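Prarnmont Secondhand Dishes
Frequently asked questions
Last updated 28 Feb 2021

Hi! I get a lot of the same emails, so I finally sat down and wrote out the answers. If yours isn't covered, write to me through the contact form and I'll get back to you, usually at night after the packing is done.

What do you sell?

Used tableware, mostly the small stuff. Side plates, butter dishes, little trays, sauce boats, egg cups, ramekins, lids that have lost their pots (people do buy these, and I love them for it). I started with dinner plates like everyone does and quickly found out how much a dinner plate weighs when you have to mail six of them. Now about nine out of ten listings are things you can hold in one hand.

Where does it all come from?

Estate sales, church sales, the back shelves of thrift stores, and people who email me when they're clearing out a house. I also buy mixed boxes at the auction in Amato twice a year. You never know what's in those until you get home, and I've had some real stinkers, including one that was all coffee filters with a single saucer on top. The July auction is the big one, so expect a flood of new listings after that.

How many pieces do you have?

There are 510 listed on the site as I write this. The back room holds some 2,000 more that still need washing, checking and measuring. Please don't ask me to look for something specific back there! I would if I could find the floor.

Is everything vintage?

No, and I won't call it vintage if I'm not sure. Plenty of what I sell is ten years old and came from a department store. If I know the age I put it in the listing. If I'm guessing I say "my guess" and then give you the guess, and you can take it for what it's worth. I'm a person who likes dishes, I'm not an appraiser.

Can you tell me what my dish is worth?

Sorry, no. I used to do this as a favor and it ate up whole evenings, and then people were upset with me when grandma's platter turned out to be a twelve dollar platter. Look up sold prices (sold, not asking) on any of the auction sites and you'll know as much as I do.

What are Minis?

Minis is my name for the surprise box. You tell me a color family — whites, blues, browns, or "anything goes" — and I pick five small pieces that look nice together. They won't match. They'll get along. Everything in a Minis box is in good condition with no chips, and I don't put in anything with somebody's initials on it. They make a good present for a person moving into a first apartment, and I've heard from a few readers who use theirs as paint dishes, which is fine by me.

Can I choose what goes in my Minis box?

Only the color family, and one thing you'd rather not get. The most common answer to that last part is egg cups. I'm trying not to take it personally.

What does "Clinov" mean in some of the listings?

Clinov is the mark on the bottom of a line of plain, heavy restaurant ware that turns up around here a lot. I've never managed to find out much about it, so I can't tell you the year or where it was made. I can tell you it stacks well. If you see "Clinov style" in a listing, that means same shape and weight but no mark underneath, and I price it lower.

How do you grade condition?

I use three words and I try to be stingy with the first one.

Great means no chips, no cracks, no hairlines, and any trim is at least mostly there. You might find a faint fork mark if you go hunting under a bright lamp.

Good means it has been used and you can tell. Light scratches, a bit of worn trim, maybe a small rough spot on the foot where it doesn't show.

Tired means there's a chip or a hairline, or the glaze has crazed all over. I say exactly where. Tired pieces are for keys and earrings and soap. Please don't serve soup in them.

How do you check for cracks?

I tap the rim with a fingernail and listen. A sound piece rings a little and a cracked one goes thud. Then I tilt it under a lamp and run a finger all the way around the edge, top and bottom. It takes a minute per piece once you have the habit. Flat trays don't ring as well as bowls do, so with those I go by eye and finger and take a little longer.
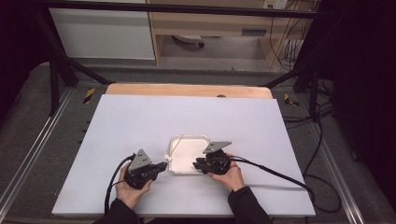
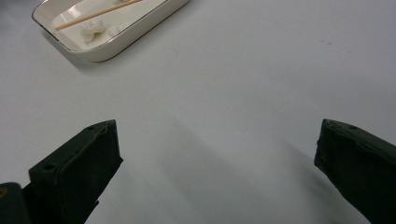
White and rectangular, my favorite shape to stack.

Why do you have so much white?

I like it! It goes with whatever you already own, it makes a supermarket cookie look like you tried, and when one breaks you can replace it with a different white one and the table still holds together. White also isn't one color, as you'll know if you've ever tried to match it. I sort mine into warm, cool and "cream, really," and I put that in the listing. If you're matching something at home, take it to a window in the daytime and lay it on a sheet of printer paper. If it looks yellow next to the paper, buy from the warm group.

Can I put gold-trimmed pieces in the microwave?

No, please don't. Metallic trim can spark, and at the very least you'll wreck the line. This goes for silver and platinum trim as well, and for those thin little bands that you hardly notice until they start popping. If a piece has any metallic trim I write "no microwave" in the first line of the listing.

What about the dishwasher?

For metallic trim, I'd wash by hand with a soft sponge and mild soap. Dishwasher detergent takes it off a bit at a time. You don't see it happen, and then one day you set the table and half the line is gone. For plain glazed ware with no trim and no crazing, I put mine on the top rack and I've had no trouble. Crazed pieces stay out, they drink up water through the cracks and can smell musty after.

How do I get gray scratches off a white plate?

Good news, those are mostly not scratches. They're metal from knives and spoons rubbed off on the glaze. Make a paste of baking soda and water, rub gently with a damp cloth, rinse, do it again. For stubborn ones I use a powdered cleanser made for cookware, just on the marks and never near the trim. Try a little spot first. If the glaze underneath feels rough, the marks will come back pretty fast, and at that point I'd just live with them.

And tea stains?

Soak overnight in warm water with a spoonful of baking soda. If the stain is sitting in a crack you probably won't get all of it. Don't use bleach on crazed pieces, it gets in under the glaze and can make it flake later on. I learned that one on a gravy boat I liked very much.

Is old tableware safe to eat from?

Some of it isn't, and I take this one seriously. Older glazes and decorations can contain lead, especially bright colors painted on top of the glaze. I don't have a lab and I can't promise you anything about a piece with no known history. If you're worried, use it for display or dry wrapped things, or have it tested properly. I list hand-painted pieces as decorative only unless I know what they are.

How much is shipping?

The cart works it out by weight and zip code. Orders over $68 ship free inside the lower 48. I know 68 is a funny number. It's what came out when I did the math on a medium box, and I never got around to making it prettier.

How do you pack things?

Too much, according to my sister. Each piece gets paper, then bubble wrap, then goes in on its edge and not flat (plates ride better standing up, like records). There are at least 2 inches of padding on every side. I reuse clean boxes and packing from local stores, so your dishes may turn up in something that used to hold dog food. Save the paper, it's great for lighting the grill.

My order arrived broken. Now what?

Oh no. Take a few pictures of the piece and of the box, inside and out, and send them to me within a week. I'll refund that item and its share of the shipping. I can't send a replacement most of the time, as I only had the one. You don't need to mail the pieces back.

Can I return something just because I don't like it?

Yes, within 14 days, unused, and you pay the postage. Minis boxes can come back too, but only as a full box. Please pack it the way it came! I've had a teapot returned in a padded envelope. It did not make it.

Will you hold something for me?

For three days, if you ask nicely and tell me the listing number. After that it goes back up.

Can I come and look in person?

Not right now, sorry. The "shop" is a back room and a hallway in my house in Prarnmont and there's barely space for me to turn around in it. Local buyers can pick up from the porch, just choose pickup in the cart and I'll email you a time.

Do you buy from the public?

Sometimes. I'm looking for small plain pieces, odd lids, restaurant ware, and anything rectangular. I'm not looking for full dinner sets, collector plates or mugs (so many mugs). Send a few clear pictures, one of them showing the bottom, and tell me about any chips. I'll say yes or no and give you one price. I don't haggle, I'm terrible at it.

When do you add new listings?

Whenever I've got a clean batch ready, generally every couple of weeks. The mailing list hears about it a few hours early. I only write when there's something new up, and the sign-up box is at the bottom of every page.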